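Search our site
Search for: Go

About Skornley

Skornley is a small service shop for hand-held two-finger grippers. We set up, look after and repair the units that labs and automation firms use to record handling tasks. Ewan Galbraith started the business after 17 years of fixing packaging machines, and he still does most of the bench work himself.

A gripper comes to us in a box, usually with a short note. We check the pivots first. The arms turn on brass bushings, and if one has worn oval the fingertips no longer meet square. Next come the pads, which take most of the abuse. After that we try the unit on real objects, clear ones included, as those give people the most trouble.

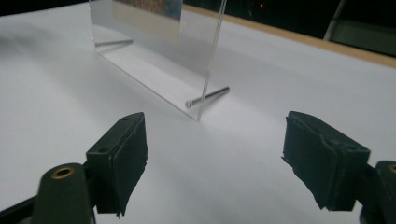 Gripper open in front of a clear acrylic picture frame on metal rods.

Our standard pad check goes by the edges. Fraying along the inner face can be left for a while if the foam still grips. Once it starts peeling away from the block, we take out the screws, clean the block and fit new foam. We write the date on the job card and suggest another look after 600 cycles on hard objects, sooner if the unit handles anything with sharp corners.

Thin sheets get a test of their own. The fingers have to close on the edge at the same moment, or the sheet twists and slides out.
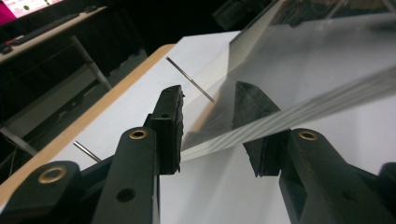 If one finger leads the other, we go back to the linkage and adjust it a little at a time. Ewan does this by hand and repeats the test after each change. A full service takes almost 4 hours, and the customer gets the job card back with the unit.

We also keep spare pads and bushings for customers who would like to do their own upkeep. Write to the shop with your unit's serial number and we will tell you which parts fit.

The shop is closed from 24 December 2025 and opens again in January.

Related
Fitting new foam pads
Bushing sizes for the Pinard arm
Service plans and prices
Customer notes: Enriquez
Shipping a gripper to us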